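Lab notebook / Sim / Garden scenes
April 16, 2025
3 comments

Picking up from the mess I left at the end of the last entry. The plan was to spend the morning on the collision padding in Dullow and the afternoon on grasping, and naturally the padding ate the lot, so most of what follows is padding with a bit of perception squeezed in at the end.

Quick recap for anyone who hasn't been in this part of the repo. Dullow is our planner, Firo is the bit that turns rendered images into object poses, and the garden is one of the Grovon scene packs. I like the garden packs because they're a proper nuisance. Kitchens are all boxes and flat tops. In a garden you get leaves, round things, curvy furniture and ground that changes from paving to lawn halfway along a reach, and all of it finds its way into the planner sooner or later.

The first job was the holder with the ball on it. I'd been treating ball and holder as one lump, with one bounding shape round the pair of them, and then wondering why every approach from the side was thrown out. Well, of course it was! The lump is wider than the ball by a good margin, so the fingers could never get near it without 'touching' something. I've split them now. The holder is a short fat cylinder, the ball is a sphere with its own padding, and the sphere is allowed to be touched once the planner is in the final approach phase.

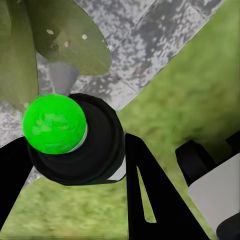

Posted by the author

The ball sits off towards one side of the holder's top and doesn't share its centre, and that's exactly what my old code assumed it did. I was taking the ball's x and y straight from the holder and only trusting Firo for the height. Silly shortcut, left over from the first week, and I'd forgotten it was in there. It's gone. Ball pose now comes from the ball.

Green on green was the other worry. The ball is a much brighter green than the lawn or the big olive leaf shapes next to it, and by eye you'd never mix them up, but the colour gate in Firo was set so wide that bits of lawn were sneaking into the mask. I could even see a triangle of grass turning up in it, which had me scratching my head until I noticed it was the cutout in the finger! The lawn shows straight through. So two changes there:

- narrowed the gate on saturation and left hue alone
- finger mesh is now filled in for masking only (the collision mesh keeps its hole)

Ran 30 resets with both changes in. Firo gave a usable ball pose on all but 3 of them, and those three all had a finger across most of the ball, so I'm not going to lose sleep. I haven't tried closing the gripper on it with the new padding yet. That's tomorrow's fun.

After lunch I went over to the patio layout for the two-arm tests. Different sort of trouble. The bottle is small and upright and easy enough to find (dark body, red cap, grey concrete, lovely), but Dullow has to decide which arm goes for it, and it kept changing its mind. Left, right, left again, with a full replan each time. The cost for each arm was close enough that a tiny wobble in the bottle pose tipped it over. I've put in a switching penalty of 20 so the arm that's been picked stays picked unless the other is clearly better. It's a bodge, but it's a bodge with a config entry.

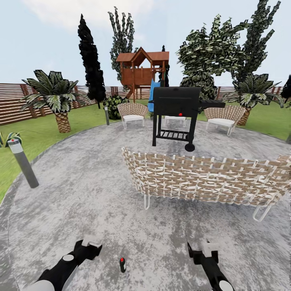
Patio layout, both grippers either side of the bottle, sofa back just ahead.

The sofa is my next headache. Its back is a woven lattice and the mesh has every single strip in it, so distance checks against it are painfully slow. Timed one plan at 107 ms with the lattice and I'm fairly sure nearly all of that is wicker. Jugah has a tool for wrapping meshes in simpler hulls and I had a go with that, but it made one big convex blob and filled in the curve and the gap under the seat. Fine for a planner that never reaches past the sofa, useless if we want the barbecue as a target later - and we do. I'll try cutting the sofa into sections first and wrapping each one. The armchairs can stay as blobs for now, they're well out of reach.

Still to do:
- close on the ball with the new padding, log contact per finger
- sofa in sections, time it again
- check the switching penalty when the bottle starts nearer the right gripper
- bollard lights have no collision shape at all?? ask whoever did the import
- tidy the branch before I forget what half of it is for

Config for today is saved beside the last one, same naming as before. If you pull it, rebuild Firo first or the mask change won't be in.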